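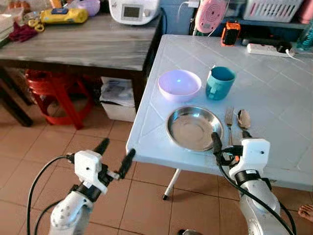

7.4 Gripper stops during a table-clearing task (fault 52)

Fault 52 means that a gripper has drawn too much current while closing or has pressed against something it could not move. The Viltona controller holds both arms in position and the motors stay powered. Treat the arms as live until step 3 is complete.

CAUTION: Do not pull an object out of the fingers while the motors are powered. The gripper may reopen or close again without warning.

1. Press the stop button on the pendant. Check that the status line reads HELD.
2. Ask everyone to move out of reach of both arms. Closed shoes must be worn inside the working area.
3. Support the affected arm by the forearm, not by the gripper housing, and switch off motor power. The arm will sag a little.
4. Open the fingers by hand and take out the object.
5. Look along the gripper cable for kinks or rubbing. A cable caught between the arm and the table edge gives the same fault.
6. Restore motor power and run Home from the Service menu, one arm at a time.
7. Clear the fault and repeat the task at low speed.

Note: Shallow metal plates cause this fault more often than bowls or mugs. If the finger comes down on the rim, lower the grip force and teach the approach point again. Shiny surfaces can also upset the depth reading.

If fault 79 follows within the same run, the finger encoder has lost its zero. Carry out the procedure in 7.6 before going any further.

Finger pads should be replaced every 2,000 cycles. Worn pads slip and lead to repeated stops.

Section revised 4 Mar 2021, M. Ambaye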